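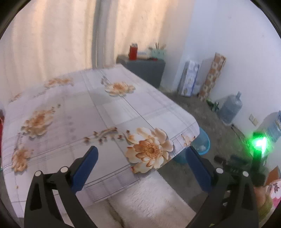

Iveta Vávra's view is that a machine which fails by stopping is a good machine, and that the one at Plamia failed by carrying on. She put this to me before I had taken my coat off, and came back to it three times before lunch.

The trouble was with making beds. Plamia had set out to teach a two-fingered gripper to pull a sheet straight and tuck it in, a job most of us learn at eight and resent from then on. The teaching is done by hand. A person carries the gripper round an ordinary bedroom, opens and shuts it over the bedding, and the recordings go off to be digested. After 2000 of these the software, named Hanimeck after a long meeting, was put in charge of a proper arm in the workshop on Pletomska.

On plain sheets it was lovely. I have seen the film, and the hospital corners made me feel judged.

Then somebody brought in a flowered one. Large tan and orange blossoms, thin grey lines, the sort of thing an aunt gives you. Hanimeck looked at the biggest flower, decided it was a fold standing proud of the mattress, and went to pick it up. A printed flower can't be picked up. The fingers closed on nothing, the software concluded it hadn't gone deep enough, and it went deeper. It did this 4 times. On the last go it got hold of the sheet, the mattress cover and a fair amount of mattress, and set off backwards with the lot.

The arm has a force limit, naturally. It was set at 80 newtons, and everyone I met could recite the figure. The limit had also been switched off in September, during a test with a heavy blanket, and the note reminding people to switch it on again was found later under a mug. By the time a technician reached the stop button the bed frame had travelled as far as the radiator. The radiator lost.

No one was hurt, and Plamia's report says so in its first line and again in its last. In between it is a more candid document than I'd expected. It admits that the stop button was on the far side of the bed. It admits that the people nearest had stood and watched, as they assumed the thing knew what it was doing. One of them told me he'd thought it was a new feature.

The repairs have been dull, which Vávra regards as praise. The force limit can't be turned off from the software any more; you need a key, and she has the key. There are two stop buttons. If the fingers close on nothing twice running, the arm lets go, backs away and waits for a human being — a policy I'd like to see adopted more widely.

The recordings have changed too. Another 300 have been ordered, all on patterned bedding: checks, stripes and as many flowers as the shops in Čierny can supply. When I left, Vávra was on the phone about a duvet cover with life-sized cats on it. She wanted to know if it came in a double.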